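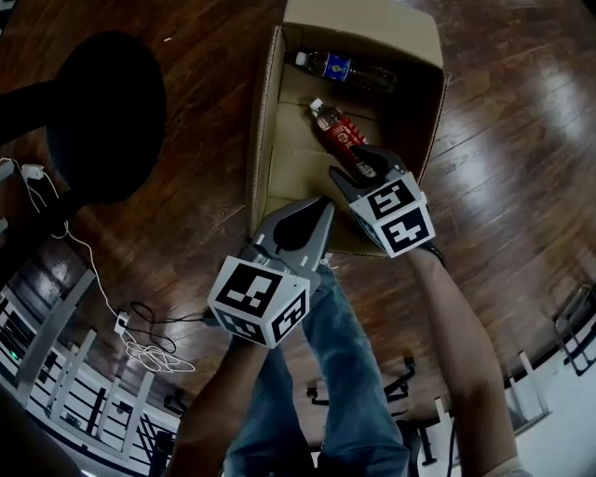
Rule 13 said a bottle was to be released only when it was resting on something. Samira Masri had written it herself, in December, and by spring she was the person who broke it most.

She sat with the box in front of her knees and a gripper in each hand. The right one had the red-labeled bottle by the neck. The one with the blue label already lay across the back.

"You're going to drop it," said Kwok from the stairs.

"I'm not."

"You dropped the last one."

"I let go of it early. It's a different line on the form."

He came up and read the form. Distex wanted the old handling standard cut from 19 rules to something people would follow, and they wanted every rule tried by hand before it went to the machines at Welero. Kwok thought this was a waste of a Sunday. He had told them so in writing, and then he had come anyway – he wanted to see which rules she would keep.

"What's wrong with 13?" he asked.

"It doesn't say who decides. Resting on what? Half of it can be on the cardboard and half on my fingers."

"So say the bottom of the box."

"Then what about the second layer?"

Kwok sat down on the top step and thought about the second layer. Downstairs the phone rang and stopped.

Samira lowered the bottle until she felt the weight go out of the handle. She waited, counted to 2 under her breath, and opened the fingers.

"There," she said. "When the weight is gone, wait, then open. Write that."

"How long is the wait?"

"I counted to 2."

"Your 2 or mine?"

She looked at him for a while, then picked up the bottle again so they could time it.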